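Staraletti Shared Workshop members' list
Subject: Re: Gap between the panels, again
Date: Thu 17 October

Tatu Waweru wrote:

> Hi all,
>
> Had another look at the partition between the bench area and
> the storage side. There's a dark line where two of the panels meet and
> I would swear it's got wider since August. Has anyone measured it?
> Are we filling it, covering it with a strip, or leaving it alone until
> the wet weather's over? I have half a tub of Brenar filler at home
> and I'm not afraid to use it.
>
> Also, who painted it? I ask as a friend. The grey isn't the same grey
> all the way along.
>
> Tatu

Tatu, please leave the tub at home for now.

I painted it, as you well know, over a weekend in August with the heater going and the radio stuck on the racing. The colour is Buenaventura, which on the card looked like a sensible mid grey and on a wall looks like whatever is standing next to it. Under the tubes it goes green. Near the roller door it goes a sort of lavender. I bought it because it was on the clearance shelf and we had 320 dollars left for the whole job, brackets included. If anybody would like to pay for a more loyal grey, I'll happily put it on.

On the joint: the panels were never meant to touch. The Hilero instructions (I have them, they're in the drawer with the dead batteries) say to leave an expansion gap at every join, and we did, using a builder's pencil as the spacer until the pencil went missing and then using my judgement. So you may find the gap more generous at one end of the partition than at the other. The panels move with the weather. If you pack that gap with filler it'll look lovely for a fortnight, then crack along its full length, and we'll have a dark line with crumbs in it.
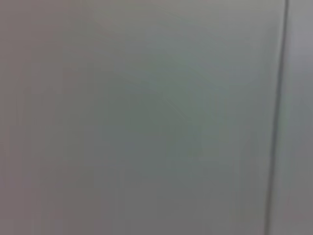
What I'd suggest is a cover strip, fixed to one panel only so the other can slide behind it. Flat, narrow, painted the same Buenaventura, assuming we can agree on which Buenaventura. I priced a few last week and the plain ones come to 9 dollars a length, and we need 6 lengths if we do every join in the partition, which I think we should. Doing only the one that bothers Tatu will make the others start bothering him.

As for whether it's grown, I can't tell you. We have no measurement from August. What we have is Tatu's memory of it, and Tatu also remembers the old bandsaw as being blue. I propose we do it properly from here on: a set of feeler gauges, the same spot at chest height, written on a bit of masking tape beside the join, once a month. If it's still wandering by summer then the bottom track is loose and we have a different job on our hands, with more kneeling in it.

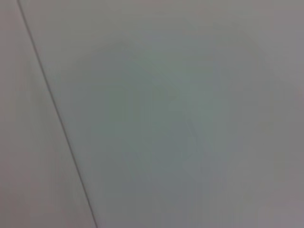 One of the partition joints, close up.

A few other things while I've got you.

The lean. Yes, I've heard about the lean. I put the long level on the end panel on Sunday and the bubble was sitting where it ought to, give or take my eyesight. The floor is another matter. It falls toward the drain, the bottom track follows the floor, and if you stand at the sink with a cup of tea and look at the two together you'll feel slightly ill. Stand somewhere else.

Please stop hanging things off the top edge. The panels will carry themselves and not much more. I took down a wet coat, a coil of hose and somebody's bike helmet on the weekend, and they're all on the bench by the kettle waiting to be claimed.

Touch-ups. There's almost a litre of paint left in the tin, under the sink, lid hammered on. If you scuff a panel, use the small foam roller and feather it out. Don't use a brush. Brush marks catch the light from the side and then I have to look at them every time I wash my cup.

If you want the strips done, reply to me off list with a yes before the weekend and I'll order them. If you want them in a contrasting colour, reply to someone else.

Tatu, you're on feeler gauges. They're in the second drawer of the red cabinet, or the blue one, depending on who's remembering.

Cheers,
R.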